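Workshop Notebook, Drarow Local History Room
Entry of July 15, 2019

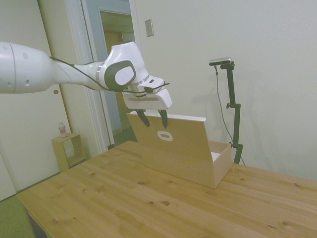
Cardboard box with its lid raised, on the table, under the gripper.

Subject of this entry: revision of the text on the founding and early lords of Drarow, for the second edition of the town guide. Continued from the June entry.

The draft now opens with the grant of 1348, by which the abbey at Flondovstead gave up its claim to the ford and the land on the north bank. The first edition placed the legend of the two brothers ahead of the grant and did not distinguish clearly between them. It has been decided that the legend will follow, under its own heading, and that the word "tradition" will be used throughout. Colleagues are asked not to write "according to history" in any caption or panel text.

The legend itself survives in 3 versions. In the Flondovstead version the younger brother builds the tower and gives the settlement his name. In the Pindmont version it is the elder, and the tower is already a ruin when he arrives. The third is the version told in the old school reader, where the brothers are not named and the river changes course overnight. I have compared the wording of the first two line by line. They share a passage on the crossing of the ford which is too close to be chance, and I am inclined to think the Pindmont copyist had the other text before him. This should not be stated in the guide until Balthasar Mösli has seen the comparison.

On the siege. The first edition says that the fort at Cuervo fell after a long resistance. The steward's accounts do not bear this out. Provisions for the garrison are entered for 4 weeks only, and the entry after that is for the repair of the gate, paid by the new lord. Page 124 of the bound volume has the relevant lines, in a poor hand, with the sum for timber struck through and rewritten. I read the second figure differently from the printed transcript and have left both readings in the margin of the draft.

The name of the defeated commander remains a difficulty. The accounts give him a title and no name. The name used in the first edition comes from the ballad, which was written down much later and gets the river wrong as well. Proposed wording: "the commander of the fort, whom the ballad calls Aldric."

The paragraph on the moat has been shortened. The claim that it was dug deep enough to turn back cannon has been removed, there being no source for it. The note that the earth from the ditch was used to raise the inner bank stays, on the strength of the survey drawing.

Spelling: Flondovstead in all cases, including where the older maps have Flondovsted. Quotations keep the spelling of the source.

Outstanding:
Obtain a better copy of the grant from Pindmont. The present one loses the last line of the witness list.
Ask B. Mösli whether the seal described in the abbey register is the same as the one on the Cuervo lease.
Redraw the map of the ford with the old course of the river in a broken line.
Check the date of the market charter against the register before the chapter on trade is begun.

Draft returned to the shelf with the marginal notes in pencil. The section on the later lords has not been touched.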